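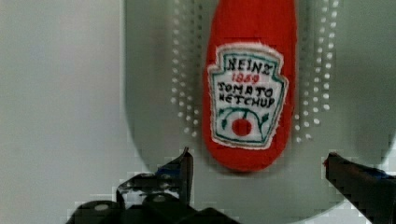

Daiane Brandão plans the equipment budget at Barros, and she did not want to begin with the arm. "First I asked what the grippers cost to replace," she says. "The arm stays for years. The fingers do not."

Her team compared 2 suppliers, Kallo and Jimar, and chose the one with the shorter wait for spare parts. Of the 44 thousand in the plan, 10 went to spares and training - more than her manager, Anderson Bastos, expected.

"He asked me to cut it," Brandão says. "I showed him the repair bills from last year and he signed."

The second station is planned for August, if the money is approved.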